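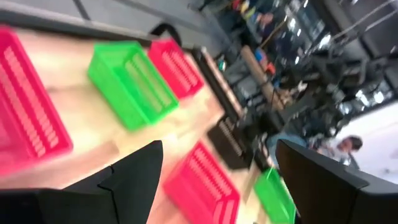
Figure 4. Slotted plastic baskets in three colors on and beside a wooden tabletop.

3.2 Practice Load and Bat Speed

Bat speed was recorded during supervised batting practice at the Semell and Plorka training sites. Players in both groups hit from a fixed-speed pitching machine and took the same number of swings per round. The rest interval between rounds was set at 90 seconds for the Semell group and was left to the player at Plorka. A sensor fitted to the knob of the bat logged each swing, and swings with no ball contact were kept in the data set.

In total, 141 sessions met the inclusion criteria. Sessions were dropped if the sensor lost its signal for a full round or if the player reported soreness in the hand or wrist before warm-up. Four sessions from the Suris subgroup were also removed after a calibration check showed a drift in the sensor clock.

Mean bat speed fell from the first round to the last in both groups. The decline was smaller under the fixed rest interval, and the difference between groups held when player age and bat weight were added to the model. Launch angle showed no clear trend. Left-handed hitters had a wider spread in attack angle than right-handed hitters, but there were only nine of them and we do not interpret this result further.

Self-chosen rest was shorter than the fixed interval in most rounds at Plorka. Players tended to cut their rest late in the session, when bat speed was already dropping. A similar pattern was seen in the Eide pilot data, although that work used tee drills and did not record contact quality. The present model treats rest as a session-level variable, so it cannot separate the effect of one short break from that of several. Round-level estimates are given in Section 3.3.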